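12 September 2023

I moved my email off the webmail account I've had since college. It took most of August, on and off, and I'm writing down what I did while I still remember it.

The old account was fine. It got slow, and last winter it started putting ads between messages that looked like messages. I clicked one by mistake twice. After the second time I started looking at paid hosts and settled on Tredance, mainly because it supports plain IMAP and lets you bring your own domain. It costs $21 a year on the smallest plan.

## Cleaning up first

I had 3,555 messages in the inbox and no folders to speak of. Moving all of it would have been easy enough, but I didn't want it. I sorted by sender and deleted from the top. Store newsletters went first, then shipping notices, then the weekly digest from a forum I left years ago. Sorting by sender is the only way I'd do this. Sorting by date means you read everything.

When I was done there were 865 left. Most of those are from family, plus tax things and receipts for stuff I still own.

## The move itself

Tredance has an import tool in the settings. You give it the old server name, your user name and an app password, and it copies the folders over in the background. My regular password didn't work because I have two-step login turned on. The error message only said "connection refused," so I lost an evening to that. If you see the same error, make an app password on the old account and try again.

The import ran overnight. Sent mail came across in a folder called "Sent Items" that sat next to the new "Sent" folder. I moved everything from one to the other by hand and deleted the empty one. Dates were all correct. Read and unread flags were not, and everything from before 2016 showed up as new. Mark all as read fixed that.

Contacts don't come with the import. I exported them as a CSV file and loaded it separately. Two-line street addresses got squashed into one line and I've left them that way.

## Desktop and phone

On the desktop I use Flallov, which is a small mail program with no calendar and no chat. It found the server settings without help. Search is quick, and it keeps a full copy on disk, so I can read old mail when the connection is down.

The phone took longer. The built-in app wanted to check for mail every fifteen minutes and there was no push option for my account type. I tried Castusberg for a few days and it does have push, but it drained the battery more than I liked. I went back to the built-in app.

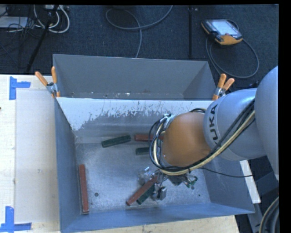 ## Changing the address everywhere

I'm still doing this part. My password manager listed 76 logins under the old address. Banks and utilities came first. Most sites let you change it on the account page. The Faulkner library system makes you come to the desk with a card, so that one is waiting until my next books are due.

The old account forwards to the new one for now, and a filter puts anything forwarded into its own folder. Whenever something lands there, I go change that login. I'll check the folder again after the holidays and decide whether to close the old account or leave it forwarding for another year.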